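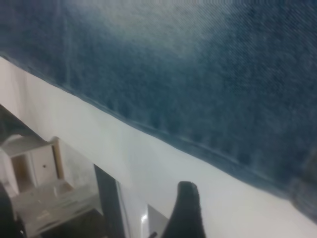 Mirkstead Workshop Returns Garment-Handling Cell to Service

MIRKSTEAD, 27 March 2021. The textile handling cell at the Mussa Center for Applied Automation has returned to regular operation after a maintenance stop that covered the gripper, the wrist camera and the settings used for denim. The center confirmed that the cell passed its acceptance run and has been released to the teams that share it.

The cell, known internally as Nonance, consists of one robot arm with a two-finger gripper and a small camera mounted at the wrist. It is used to develop methods for picking up, turning and laying out clothing, with most of the current work devoted to jeans and other heavy cotton garments. The control software is maintained by Pluka, the center's partner on the project.

Operators had reported that the gripper was closing unevenly on stitched hems. A hem is thicker and stiffer than the cloth next to it, and a finger that arrives slightly late tends to push the garment across the work surface before the other finger makes contact. An inspection traced the fault to wear in the linkage on one side of the gripper. Two finger pads had also hardened and were replaced.

"The arm itself was in good order," said Faraji Kirui, who is responsible for the cell. "We had a gripper that was within its limits on thin fabric and outside them on denim. The users noticed it before our routine checks did, and those checks have now been changed."

The work began with the removal of the gripper and the cleaning of its moving parts. Lint had collected behind the finger mounts, where it could not be reached with the gripper in place. The worn linkage was exchanged, the fingers were refitted, and the closing position was set again with a feeler gauge. Technicians then checked that both fingers reached the center line together at low, medium and full speed.

The wrist camera was recalibrated after the gripper went back on. Because the camera sits close to the fingers, even a small change in its angle alters where the software expects to find the edge of a garment. The bracket screws were tightened to the specified torque and marked with paint so that any later movement can be seen during the daily check. Exposure was also adjusted. Faded denim reflects more light than unfaded cloth, and under the previous setting the pale areas of some garments lost the weave detail that the software uses to tell cloth from background.

The approach path toward the hem was the last item to be reviewed. The fingers now slow down earlier and pause before closing, which adds a short delay to each pick. Pluka supplied the revised motion settings and kept the earlier version on file so that it can be restored if a user group requires it for comparison.

For acceptance, the cell completed 600 picks on folded and unfolded garments. The run was stopped 7 times, in each case by the operator, to reposition cloth that had bunched near the edge of the work area. No stop was attributed to the gripper or the camera, and the closing position was unchanged when it was measured again at the end.

A revised maintenance schedule takes effect immediately. Lint is to be cleared from the finger mounts at the end of each working day, and the pads are to be inspected weekly under a magnifier. The gripper will be removed for full cleaning every two months. Camera calibration must be verified after any work on the wrist, including the replacement of a single pad, and the result entered in the cell log before the arm is run at full speed.

Users who held reservations during the stop will be offered new times in the order of their original bookings. Groups that recorded reference data before the maintenance should repeat their baseline measurements, as the new exposure and approach settings may affect comparisons with earlier results. Copies of the calibration record and the revised checklist are available from the Mussa Center's equipment office in Mirkstead.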